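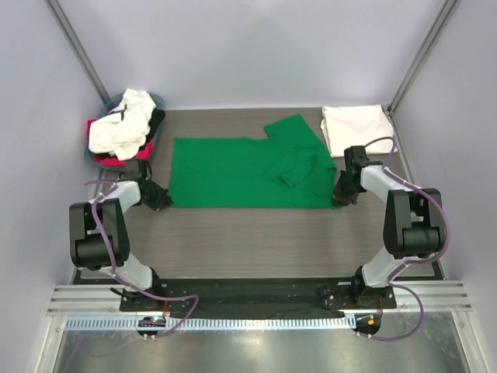

Knits, Wovens and Why Your Side Seams Twist
Notes for session 11, Introduction to Everyday Textiles
Precious Estrella

Hi all. I talk fast and I skipped a few things at the end, so I've typed up what I meant to say along with what I did say. The reading is still the Fajardo chapter on yarn, and if you only have time for half of it, read the second half. The first half is mostly sheep.

Two ways to make cloth

Almost everything in your closet is either woven or knitted. Woven cloth has two sets of yarn crossing at right angles. The lengthwise ones are the warp and the crosswise ones are the weft (some books say filling, same thing). Dress shirts, jeans and bed sheets are nearly always woven. Pull a bed sheet along the warp and hardly anything happens. Pull it corner to corner and it gives quite a bit, and that diagonal is what we call the bias.

Knitted cloth is made of loops. In a weft knit, one yarn can travel back and forth, or round and round, pulling new loops through the old ones. When you tug on it, the loops change shape before the yarn itself has to stretch at all – that's where all the comfort comes from! T-shirts are usually single jersey, the plainest weft knit going. The face shows little V shapes in columns, and the back shows rows of bumps. The columns are wales and the rows are courses. Please learn those two words now, I use them constantly and I will forget to translate.

Curling

We cut a strip of jersey and watched it roll up. The top and bottom edges roll toward the face and the side edges roll toward the back. Several of you had it the other way around in your notes, so check. Rib knits lie flat because the face and back loops balance out, and it's one reason you see rib at necklines and cuffs.

The twisting seam

This was the question from the back row and I loved it. You buy a T-shirt, you wash it a few times, and one side seam wanders around to the front. What happened?

Yarn is made by twisting fibers together, and twisted yarn wants to untwist. In single jersey each loop leans a little as the yarn relaxes, and because the loops all lean the same way, the wales end up slanting. The proper name is spirality. Washing makes it worse by letting the yarn move. A shirt cut from tubular fabric doesn't need side seams, so it can be just as skewed without you noticing. Mills can reduce it by using yarn with less twist, by plying two yarns together in opposite directions, or by knitting a bit tighter. Finishing helps too, though some of what finishing fixes comes right back in the wash.

Shrinkage, the quick version

Cotton jersey gets pulled lengthwise while it's being knitted and finished. It holds that stretched shape until water and tumbling let it relax, and then you have a shorter, wider shirt. We call this relaxation shrinkage, and most of it happens in the first few washes. Wool has that problem plus felting, where the scales on the fibers catch on each other and lock. You can coax a relaxed cotton shirt back a little. You can't un-felt a sweater (I've tried, it was a nice one).

The old swatch book

The brown book I passed around is the Etlow sample book, begun in 1874. Swatch 3647 is the one with the dropped stitch, so have a look at how the ladder runs straight down the wale. Wash your hands first and please don't pull at it. It lives in the cabinet in room 18 and you can ask for it any time before 4 p.m.

For next time

Bring one knit and one woven garment you don't mind handling a lot. Turn the knit inside out and find the wales at the hem. Lay it flat, put a ruler along the hem, and see whether the wales meet it squarely. Write down the fiber content from the label, and whether it has side seams.

I'll have the Stosard magnifiers, enough for you to share in pairs. If you missed the burn test demo, the write-up is in the Tokamum folder with the December lab sheets. Don't try it at home, and especially don't try it on polyester. It drips.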